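Salt, and how I stopped guessing

My doctor told me in March that my blood pressure was up and that I should cut back on sodium. She gave me a printed sheet and said to come back in the summer. The sheet said to choose fresh foods and go easy on the shaker. I don't own a shaker. I cook with salt and I eat out maybe once a week, so I went home without much idea of what to change.

I started writing down what I ate. I used the notebook by the phone and did it for every meal, with the sodium from the label next to each item. By Wednesday of the first week I had a day over 3,000 milligrams, and the worst thing I'd eaten that day was a turkey sandwich. Two slices of bread, deli turkey, mustard, a pickle, and a cup of canned tomato soup on the side. I would have called that a light lunch.

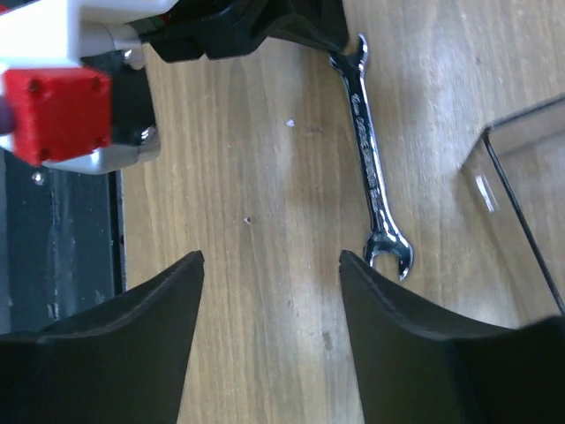 Bread surprised me more than the soup did. The loaf I'd been buying has 200 milligrams a slice, and I was eating four slices on a normal day between toast and lunch. Weronika Olszewski, who used to run the nutrition class at the Desberg library, told me to look at the foods I eat most often before I worried about the saltiest ones. A label has its numbers printed on it, but you have to stop and read them, the same as the lettering down the handle of a wrench you've picked up a hundred times. I switched to a loaf with 80 milligrams a slice from the bakery on Makowska. It goes stale faster, so I keep half in the freezer.

Soup I now make myself on Sundays. Onion, carrots, no-salt canned tomatoes, a bay leaf, and a spoonful of vinegar at the end. The vinegar does a lot. The first batch tasted flat to me and I nearly gave up on it. By the third week it tasted fine, and when I had a bowl of the old canned kind at my brother's house I couldn't finish it.

Cheese I have not solved. I tried a low-sodium Swiss and it was okay melted and not much good cold. For now I buy the regular kind and have less of it.

Hermenegildo Varela wrote to ask if I use a salt substitute. I don't. Many of them contain potassium chloride, and that can be a problem with some blood pressure medicines or with kidney trouble, so check with your doctor or pharmacist first.

I'm still filling in the notebook. Breakfast today was oatmeal with raisins, and I'll do the soup again this weekend with white beans if I remember to soak them.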